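Layug wrist-view pose correction package, reviewed after one season of use
Reviewed by Rowena Tagle
Rating: 4 out of 5

Layug is a software package that corrects the pose estimate of a robot arm from its wrist camera alone. It needs no printed markers. You record a slow pass over the bench, the package builds a map of surface texture, and after that every frame is matched against the map to give a position and heading for the gripper. We bought it to replace the marker board that came with our Pirance arm, which had to be wiped and re-taped too often.

Installation took an afternoon. The dependency list is long but correct. Hina Mengal ran the hand-eye calibration while I set up logging, and the only trouble was a units mismatch in the config file (the manual says millimeters, the parser wants meters). Support at Onbridge confirmed the error by email.
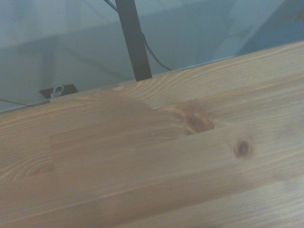

Map quality depends on how much distinct texture the camera gets. The detector prefers blobs with a dark center over long parallel edges, and it rejects matches that could slide along a line. Plain pine grain is poor input for that reason: one stretch of straight stripes looks much like the next. Knots are what you want. With the large reddish-brown one and the smaller dark one below it both in view, the solver has two well-separated anchors and heading is fixed almost at once. Over straight grain with neither in view, the estimate drifts along the boards until something better comes in.

For the test we kept 2,841 frames from passes at several heights. Layug reported a failed match on 197 of them. Most of the failures came from low passes, where the camera sees a small patch of bench and little else. The failure flag itself is reliable. When it is off, the pose has been good enough for our picks, and when it is on, the package holds the last pose and lets the arm controller decide what to do. I would like an option to slow the arm automatically. At present you write that yourself.

Run time is acceptable. A match takes up to 67 milliseconds on our older workstation, slower than the marker board but steady from frame to frame. Memory use grows with the map and does not shrink when you delete sections, so a restart is needed after editing. 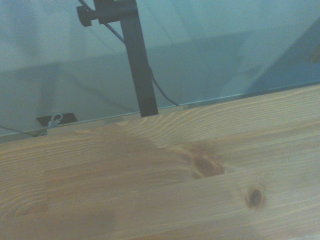 Two settings deserve attention. The first is the depth gate, which discards features that lie behind the work plane. It ships turned off. Turn it on. With it off, points from beyond the bench get into the map and pull the tilt estimate. The second is the highlight mask. The default threshold is tuned for painted metal and ignores soft glare on finished wood, so we lowered it. Shiela Navarro's notes on the Hodthorpe mailing list give a sensible starting value.

The manual covers the method fairly well, including the matching cost and how outliers are dropped. It says little about map aging. We rebuilt ours in November after the bench was sanded and refinished, and the old map was of no use at all.

Good: no markers, honest failure flag, steady timing.
Bad: units error in the manual, depth gate off by default, memory not released.

I would buy it again for a bench with visible figure in the surface. For a plain white laminate top I would stay with the marker board.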